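Is a wrist camera on a parallel gripper worth paying for, or is it just a nice picture?

Posted in Grippers and Cameras
Asked 11 March 2020 by skullov_bench

I look after a small test bench at a firm that packs kitchen bits and pieces, and we are trying to settle on a gripper and camera before the new budget comes in. The supplier, Tivwood, wants us to take their two-finger parallel gripper with a camera mounted on the wrist looking down past the fingers. The wrist camera adds 500 to the price of each arm. Our integrator says a fixed overhead camera does the same job and that we already own one.

My trouble is that every demo I have been shown was done on a plain grey table with bright plastic blocks on it. Our stuff is thin, often dark, and ends up on whatever worktop happens to be under it. I asked Tivwood for results on a busy surface and was sent a brochure.

So, from people who have run both and are not selling either:

Does the wrist view really help with thin things lying flat, or do the fingers get in the way just when you need to see?

Is it worth trying this out in a simulator first, or does that only tell you how good the simulator is?

We have until August to decide. The arm is a Masilela and I can't change that part.

Replies (3)

Ottavio Bellini
Bench engineer, Lotby test room
Accepted by the poster

Short version: buy one wrist camera, keep the overhead one, and don't believe anybody's success rate until you know what the table looked like.

Long version. We went through this with a different make of gripper and came out less impressed than the salesman had hoped. The wrist camera is very good for the last bit of the approach when the target is between the fingers. You can see whether you are lined up, and small errors in where the arm thinks it is stop mattering so much because the camera moves with the hand. I would not give that up.

What it does badly is the thing beside the fingers. Ours has fairly chunky fingers with flat plates standing up on them, and the pair of them eat a good part of the bottom of the view. If the target has slid off to one side you may be looking at half of it or less, and your software has to decide what it is from that half. An overhead camera has no such problem until the arm swings over and blocks everything, at which point it is no use at all. They fail at different moments, which is the only argument for having both that I have found convincing.

As for simulation, I was against it and I have softened a little. It won't tell you whether your pads will hold a greasy spoon. Contact in these programs is a polite guess. But it will tell you cheaply whether your camera can see what it needs to, as long as you put a nasty enough surface in. We stopped using the plain table and went over to a veined marble top, and the results got worse straight away.

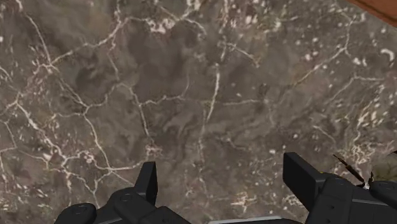
Ottavio Bellini
Bench engineer, Lotby test room

The rendered wrist view on the marble shows what I mean better than I can put it. Look down by the right finger. There is a thin dark stick lying at a slant with its lower end hidden behind the finger, and next to it a beige rounded thing that is mostly out of view. Those are the only loose objects to be seen, and both are tucked into the corner where the camera is least use. The middle, where the view is lovely and clear, has nothing in it but stone.

Then consider the stone itself. It is brown with pale veins going everywhere, thick in places and broken into specks in others. A detector that looks for long thin shapes has a whole worktop of long thin shapes to choose from. Ours liked the veins very much. On one run of 16 tries it went for a vein 5 times, with great confidence. On the grey table the same detector, same settings, had not put a foot wrong, and I would have signed it off.

Things I would do in your place:

Mount the camera a little further back than the supplier suggests, if the bracket allows. You lose some detail and gain some view past the fingers. Check that the cable still reaches when the wrist is fully turned, as ours did not.

Ask Tivwood whether the finger plates come in a narrower size. Ask for it in writing.

Test with the target starting off to the left, off to the right and partly behind a finger. Every demo starts with it dead centre.

Score the near misses separately. A grip that closes on air because the camera was fooled is a different fault from one that closes properly and drops the thing, and the cure costs a different amount.

Back the arm off and look again before closing. It is slow and it is dull and it did more for us than the new software did.

I can't speak for the Masilela controller. We had trouble getting the camera picture and the arm position to agree in time on ours, and if those two are out of step the wrist camera is worse than none, so try that first of all.

tapsandhinges
Member

We have run ours with only the overhead for two years and never wanted the other. But our parts are big and white and we put them on a black mat, so take that how you like.

On the simulator question I'd be harder than Ottavio. We had somebody run 3,000 grasps in simulation and the number that came out was splendid. Then we put the real gripper on the real bench and the rubber pads stuck to everything and wouldn't let go. Nothing in the simulator had pads that stuck. Fine for checking sight lines, I'll give him that. I wouldn't use it to choose between two grippers.

Also, have you thought about a mat? A plain mat is a lot cheaper than 500 per arm.

fernlea
New member

Just get the suction one

Comments on the accepted reply

skullov_bench: Thank you, this is more use than the brochure. We can't use a mat, the worktops are the customers' own and they don't want them covered. I hadn't thought of splitting the misses by type. Was the vein problem cured by a better detector or did you just change the surface back?

Ottavio Bellini: Partly cured. We added a depth check, so anything with no height gets thrown out. That sorts out the veins but it also throws out very thin things lying flat, and from what you say those are your bread and butter. I'd want to see that working on your parts before I paid for it.

tapsandhinges: Depth on polished stone, good luck.

Ottavio Bellini: Yes. In the simulator the depth is perfect, so you'd never know. Ask them for a loan unit and try it on a shiny top with the lights on.

skullov_bench: Have asked for the loan unit. They want a deposit.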